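Kitchen Assist Trial: Progress Report to Trurkdale
Prepared by Cathal Geraghty, 2022-02-09

Where we are

We're six weeks into our review of the Treller arm and its kitchen software kit, and I'm really pleased with how it's going! The install is finished, Remzi Tatlı has the safety stops signed off, and we've moved from pick-and-place into proper cooking chores.

Stirring

Stirring was the task we expected to struggle with. The kit lets you teach a motion by hand and then adjust depth and speed on the tablet, and Daithí had a usable stir by the second afternoon (he'd set aside a week). We've logged 832 stirring runs so far towards our target of 2000, using ordinary bowls and utensils from the cupboard.

The robot has the wooden stick in its gripper with the tip down in the green bowl, working over the counter by the sink.
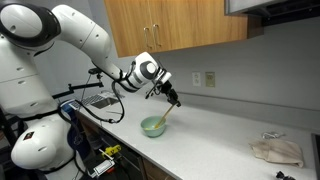
What still needs work

Thicker batters slow the wrist more than we'd like, and Kakier has promised a firmware update for grip force. Cable routing is a bit of a nuisance too. Senan is pricing longer ties and a proper sleeve, which should come in under $300.

Next

Pouring and wiping down, then home visits in September if the budget line is approved.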